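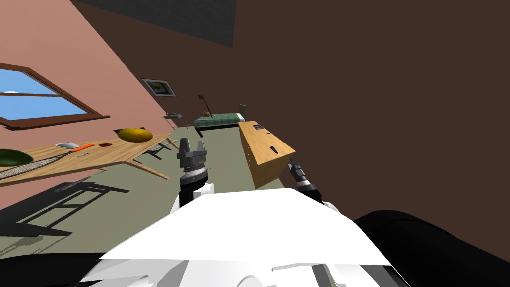 Feeding people after the funeral: quick tips

Written fast, we have done two of these at our house in Isby since April and I keep getting asked.

Coffee first. Big urn, start it before you leave for the service, on a timer if you have one. 50 cups sounds like too much. Isn't. Decaf in a thermos with tape on the lid so it doesn't get mixed up.

Ham sliced cold, the night before. Layer with wax paper, splash of broth, foil tight. 275 oven till warm thru. Rolls stay in the bag until the last minute or they go hard.

Casseroles people bring: masking tape on the bottom of every dish, name and phone. Do it at the door. Not later, you won't remember later. Freeze what you can the same day, in small portions. A widow does not want a 9x13 of anything.
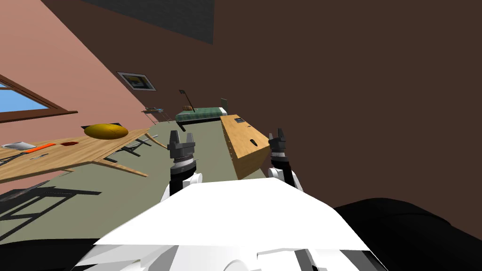 Egg salad and anything with mayo, 2 hours out and then it goes. Set the bowl in a bigger bowl of ice. Put out half, keep half in the fridge.

Flowers. Cut stems on a slant, strip leaves below the water, fresh water every day. Lilies: pinch off the orange part before it gets on the tablecloth. If it does, don't rub. Sticky tape, lift it off, then cold water.

Candle wax on the good cloth, ice cube in a bag, scrape with a spoon, then brown paper and a warm iron. Move the paper as it soaks up.

Sympathy cards all in one shoebox, envelopes too, you need the adresses for thank yous. Write on the back what came with it (ham, fern, pie).

Trash bags: line the can with 2 at once. Pull one, the next is ready.

Dishes nobody claims by the end of the month go to the church kitchen on Flivano Street.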